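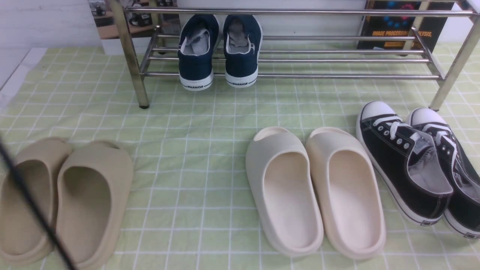

Thursday, 9:40 p.m.

Shoe task again, and the right arm faulted on the second transfer. Navy pair went onto the rack without trouble. On the next reach the wrist joint reported overcurrent, code 397, and the arm dropped to hold with the gripper half closed. No contact with the rail that I could find. I pressed the stop, waited for the brakes, and backed the arm out by hand.

Log shows the current rising for 3 seconds before the trip. The limit is set to trip after 2, so either the timer is wrong or the controller restarted it partway through. I don't like either. A late trip with a hand near the rack is a safety matter, and I wrote it up as one.

Roxana thinks the cable to the wrist is binding when the forearm rolls inward. Possible. She re-ran the motion in air, no shoes, 5 times, and got no fault. Current was a little high at the end of the roll on each pass, well under the limit. That doesn't clear the cable. It also says nothing about the timer.

Maricica wants to keep collecting on the left arm only. I said no until Kikari answers about the firmware — the two arms run the same build. She was not pleased, as the Clandurthorpe set is already behind.

Slides and the black sneakers still to do. Left everything on the green cloth, power off at the wall, tag on the controller.

Tomorrow: swap the wrist cable, repeat the roll with a weight in the gripper, pull the raw timer values.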